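Stirness open day, Livham, 24 Sep 2024

Stirness runs its open day once a year and this was my first. I went because we are picking grippers and a controller for a small two-arm cell this fall, and Stirness had said visitors could drive the equipment themselves. I took the early train to Livham and walked from the station. The walk is along the ring road and there is no sidewalk for the last part, so take the bus if it is raining.

Sign-in was in the loading bay. You got a badge, a sheet with the station times, and safety glasses if you had not brought any. Admission was 9 dollars and covered lunch. The groups were small enough that everyone got a turn at each station, although the turns were short in the morning.

The building is one long hall with offices on the street side. Repair and calibration are at the back, and that is where the tour began. We saw joints being run on test stands with weights hanging off them. A joint goes through 2,000 cycles before it is accepted, and the stand logs current and temperature the whole time. I asked what gets rejected most often and was told it was the wiring, well ahead of the gears or bearings. The staff re-crimp their own connectors now.

Next to the stands was a bench for opened-up gripper motors that had come back from customers. Most had failed the same way: the fingers had been left squeezing something stiff, and the motor sat at its limit until it overheated. The newer firmware backs off the current after a few seconds. It can be turned off, and the technician on the bench said a good share of the returns had it turned off.

The grippers

Three kinds were set up for comparison, all on the same model of arm and driven from the same controller.

The first was the standard Stirness parallel gripper with hard plastic fingers. It closes fast and square. It did well on boxes and on a plastic bottle, and badly on anything that gave way. On a folded towel it pinched up one layer and left the rest on the table. I had the force turned down when I tried it and then up, and the result was the same both times.

The second was the same gripper with soft fingers from Đồng. The fingers curve around the object when they meet it. You lose some precision, and I missed a pencil twice with them, but the towel came up in one go and so did a paper cup. They cost more and they wear. The pair on the table had been in use since the spring and the tips were scuffed through the surface layer. Replacements are a two-screw job and one of the staff swapped a set while we watched.

The third was a suction cup. It was there mostly to round out the table, I think. It was perfect on a flat carton and no use on cloth. If your parts are flat and clean you would be silly to buy anything else, but ours are not.

For our work I would take the parallel gripper with the Đồng fingers and keep a hard set in a drawer. The mounting pattern is the same for both, so you are not locked in.

One thing I had not thought about was finger length. The longer fingers reach into a shelf without the gripper body touching anything, but they flex sideways when the arm moves quickly. The short ones stay true, and you end up planning every approach around the motor housing. The staff use the short ones for anything on an open table and the long ones for bins. It would be worth asking for a loan of both before ordering.

The controllers

There were two controllers to try. One was the Stirness unit that comes with the arms. The other was a Bultow, which Stirness sells but does not make.

The Stirness unit is simple. You plug the arms in, it finds them, and you can be jogging a joint in a couple of minutes. Its weak point is two arms working together. Each arm runs its own motion and they are kept in step by software on the PC, and when the PC was busy saving camera data you could see one arm start slightly after the other. The delay is small. For handing an object from one gripper to the other it matters, and the demo of a handover failed on the second try and worked on the third.

The Bultow runs both arms off one clock. The same handover worked every time I saw it. Against that, the setup pages are hard to follow, the error messages are numbers you look up in a PDF, and the fan is loud enough that we had to raise our voices at that table. It also costs a good deal more. I asked whether a quieter version was coming and was told to ask again in October.

I would lean toward the Bultow for us, with some reluctance. We do handovers all day. Someone doing single-arm pick and place should save the money.

Both units have a proper emergency stop on a long lead. On the Stirness unit the arms go limp slowly when you press it, and on the Bultow they hold position. There was a long discussion in our group about which is better and it did not get settled. I prefer the hold, as long as fingers are kept away from the links.

The cameras

The camera station was the least busy and the one I learned most from. The question was whether to put cameras on the wrists, over the table, or both. We were shown recordings from each with the same task.

A fixed camera gives you the whole table and does not shake. It also loses sight of the thing being gripped just when you want to see it, as the arm comes between the two. A wrist camera shows the fingers and the object and very little else. The motion made two people in my group look away from the screen. Stirness records with both, and the staff said they would drop a wrist camera before they dropped the fixed one if they ever had to choose.

Lighting got more time than I expected. The hall has skylights, and in the afternoon the sun crosses the tables. Their answer was to put up plain side walls around each work surface and use their own lamps. The walls are pale so that dark grippers stand out. We have a window behind our bench and I suspect it has been causing us trouble for months.

The cables came up here too. A cable to the wrist has to have enough slack for the arm to fold and stretch, and the slack then swings. Tie it too close to the joint and it pulls out. They tie it on the upper link and let the rest hang in a wide loop. The loops look untidy, and the staff said they have stopped trying to make them look any better.

Lunch

Sandwiches, fruit and coffee in the loading bay. The coffee was good. A supplier had a table with cable ties and strain reliefs and was giving out sample bags, and I took one.

The shoe table

After lunch we could pick a station and stay for 40 minutes. I picked the shoe table. It has two arms fixed at the front and a small pink rack with three tiers, and the job is to get pairs of shoes onto the rack. I had assumed it was a toy task and it was harder than anything else I tried that day.

The shoes are all different problems. The sneakers with thick soles are stiff at the heel and easy to hold there, but they are heavy for the gripper and sag at the toe as soon as they leave the table. The canvas ones are lighter. The patterned slippers are the difficult ones, at least for me. There is very little to grab except the strap and the thin edge, and if you take the strap the whole slipper swings around under the fingers.

The shelves are the other half of it. Putting a shoe on the top tier is straightforward, and you can let the heel hang over the front a little without it falling. The middle tier has a shelf above it, so you have to come in low and level from the front or the side. I hit the upper shelf on my first two attempts. The second one moved the rack and I had to wait while it was put back. After that I came in from the right with the right arm, more slowly, and pushed the slipper the last bit with the closed fingers.

I used the standard controller for the first half and the Bultow for the second. With one arm at a time I could not tell them apart. When I tried using one arm to steady the rack and the other to push a shoe in, the Bultow was clearly easier, mostly because I could trust where both arms were. The staff had run the same comparison themselves and did not claim more for it than that.

I also swapped fingers partway through. The soft ones were better on the canvas sneakers and made no difference I could detect on the slippers. On the thick soles the hard fingers were better, since the soft ones rolled on the ridges and let the shoe turn.

Aligning a pair took me longer than placing it. Getting both shoes onto the shelf is one thing and getting them side by side with the toes the same way is another. I left mine slightly crooked and moved on to the next pair. The operator who had the table before me had done the same, so I did not feel too bad about it. There is no score kept, though the staff do note which shoe was dropped and from what height.

Practical notes for anyone going next year. Book the afternoon station when you sign in, as the shoe table and the handover table fill first. Bring your own part if it fits in a bag, and ask before putting it in a gripper. Wear short sleeves or roll them up, because loose cuffs are not allowed past the yellow tape. The hall is warm after lunch. The last bus back to Livham station leaves before the event finishes, so check the timetable.

I have asked Stirness for a quote on two arms with short fingers, a spare set from Đồng, and both controller options. They offered a loan gripper in the meantime and I have said yes. It will go on our left arm first, as that one does most of the holding, and I plan to try it on shoes before our own parts.
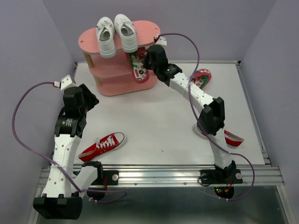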